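Cutevik noodle night set: my review after a whole lot of soup
Posted 2022-05-29 in Table & Kitchen

I went back and forth on this set for weeks. We eat soup noodles at my house all the time, and I'd been getting by with mismatched forks and one bent takeout spoon, so when my friend Bukola Obi said she loved hers I finally caved and ordered it. It was $28 with the discount code (and then I forgot to use the code on the second one, ugh).

You get white ceramic soup spoons and black chopsticks. The tray I bought separately from Trisside, and I'm so glad I did!

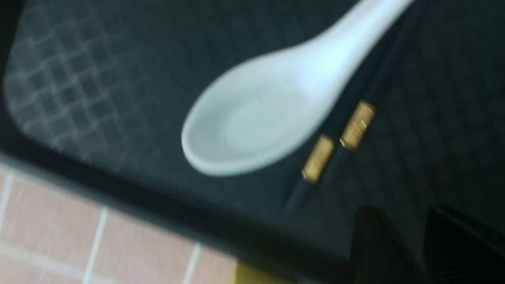 Spoon and chopsticks on the dark tray. Love that little bit of gold!

The spoons are my favorite part. The bowl is deep, so you get a real mouthful of broth, and the handle has a slight curve that sits nicely in my hand. They're glossy and they rinse clean in a second. Mine have been through the dishwasher plenty and I haven't chipped one yet, knock on wood.

The chopsticks I like a little less. They're gorgeous, and the gold bands have tiny ridges that make them look fancier than they are, but they're slippery with wet rice noodles. My neighbor King-fai Fang picked up a peanut with his on the first try, so maybe it's me. Also, black on a black-ish tray looks great until you're hunting for the second one in dim light.

For storage I wanted something cheap and wide that I could just plunk down on the table, so everybody grabs their own. I ended up with a plain plastic bin from Clinero, in a dusty pink kind of color that goes pretty well with my peachy checked tablecloth. The rim is thick and rounded and easy to grab, and black sticks can go in any which way.
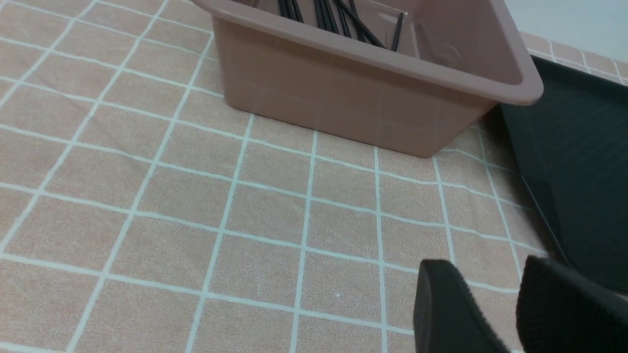
Would I buy it again?

Yes, mostly for the spoons. If Cutevik sold those alone I'd get 14 of them and be set for every party until I'm old. Four stars, with one off for the slippery chopsticks.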